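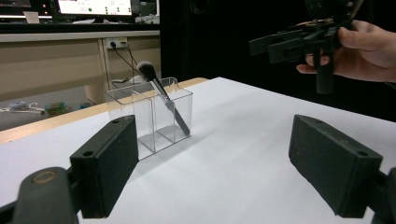 Solís, Mar 3, 2020

**Why does a brush lean? And other questions about see-through boxes**

Do you have a drawer at home where everything ends up? Most houses have one. Ours has string in it, and batteries that may or may not work, and a key which opens something we no longer own. If you want a pencil out of a drawer like that you have to stir it like soup until the pencil comes up, and by then you have usually forgotten what you wanted to draw.

An organiser is a box made to stop all that stirring. The one at the top of the page is a clear plastic one, open at the top, and there is a makeup brush leaning in it. Let's start with the brush, because brushes are cleverer than they look.

## The parts of a brush

Nearly every brush in the world, whether it is for painting a fence or painting a clown's nose, has the same main parts. There is the head, where the bristles are. There is the handle, where your fingers go. And between them there is usually a little collar of metal with a lovely old name: the **ferrule** (say it "FERR-ool", or "FERR-ul", people do both). The ferrule holds tight to the bristles at one end and to the handle at the other. You can see the one on our brush easily, as it is silver and very shiny.

You may have a ferrule in your pencil case as well! If you have a pencil with a rubber on the end, look at the bit of metal that holds the rubber on. Same job, same name.

The head of this brush is round and fluffy, black lower down and greyish at the tip. A big soft head like that is good for powder. Powder is made of very tiny grains, and they settle in among all those bristles and then come off again a little at a time when the brush is swept over a cheek. A thin, stiff brush would put the powder down in a stripe, and you would look like a zebra crossing.

## Why it leans

Now then, the leaning. Try standing a pencil on its end in the middle of a table. Go on, I'll wait.

It fell over, didn't it? A tall thin thing has only a tiny bit of itself touching the table, so the smallest wobble tips it too far and down it goes. Put the same pencil in a mug, though, and it tips only until it meets the side, and there it stops. The bottom of the mug holds it up at one end and the rim or the wall holds it further along, and with those two places to rest it is quite happy to stay put.

Our brush is doing the very same thing. The end of its handle is down in the bottom corner of its compartment, and its head sticks out above the rim. Head up is the usual way to keep a brush, by the way. If you stand it on its bristles they get squashed and bent, and a bent brush is a grumpy thing to use.

## What the walls inside are for

The upright walls inside the box are called **dividers**, and they split up the front part of it. They are clear too, so you might need to look twice to find them. A divider keeps one sort of thing from wandering in among another sort. It also stops a leaning thing from sliding all the way along the box until it is lying flat on its back.

The back part of this organiser is slightly higher than the front. Lots of organisers are made that way, and it's handy: you can keep taller things behind and shorter things before, just as they line you up for a school photograph.

## Why we can see through it

Light goes into clear plastic on one side and comes out on the other, and hardly any gets lost on the way, so your eye sees whatever is behind it. That is why you can follow the brush's grey handle right down through the front wall. A little light does get bent or bounced, mostly at the edges, and so the rims show up as thin dark lines. Even a clear box makes a shadow, too, though it's a faint one.

## Make your own

My neighbour Lefteris Tsoukalas keeps his paintbrushes in jam jars, and very well they do, but you can make a box with dividers out of card. You will need:

- a small, sturdy cardboard box with no lid
- 2 pieces of stiff card, as tall as the box
- sticky tape
- 3 sorts of things to keep in it

Stand the pieces of card upright across the box and move them about until the spaces suit your things. Pens like a narrow space and scissors like a wider one. Then tape the card down both sides, put everything in, and see which things lean and which stand up straight.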